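From the Toy Shelf: A Word About Washing Day

Spring has a way of making all of us look a little harder at the things our children drag around by one ear, and several families have written in since the last newsletter to ask how we keep the plush animals at the Treltden playroom looking as nice as they do. Lucienne Chevalier has looked after them for years, and she was kind enough to sit down with me on Friday over a pot of tea (two pots, if I'm truthful) and go through the whole business.

She starts with a soft brush, always, and works out the crumbs and lint before any water comes near the fur. Then it's cool water with a small spoonful of mild soap, dabbed on with a cloth — never poured. Ribbons get untied first if they will come off, and if they're stitched down she wraps them in a bit of plastic. Embroidered faces she goes over very lightly, following the thread. After that, each animal is rolled in a towel, pressed gently and left on a rack near an open window, with a good fluffing by hand every few hours.

Long-eared rabbits need the most patience, Lucienne tells me, and the lavender bunny with the teal bow at its neck is a great favorite of hers. Dagim Feyisa has promised to bring in a second drying rack this month, so the waiting line should be shorter in April. If you have a brush to spare, please leave it in the basket by the door with your name on it. 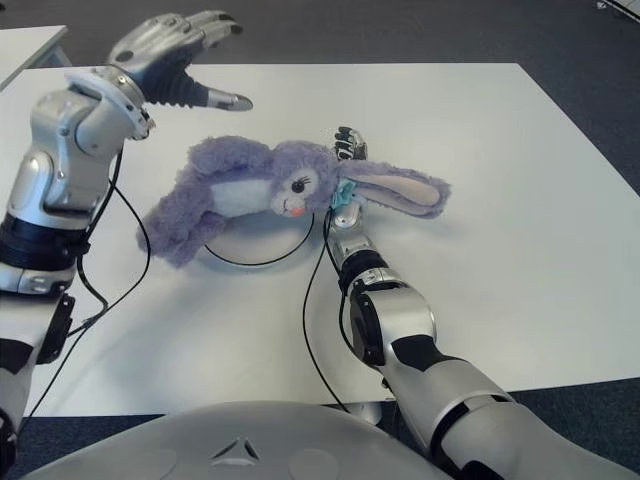 Can a plush toy go in the dryer if I'm in a hurry?
It's safer to let it air dry, as heat can mat the fur and loosen glued parts.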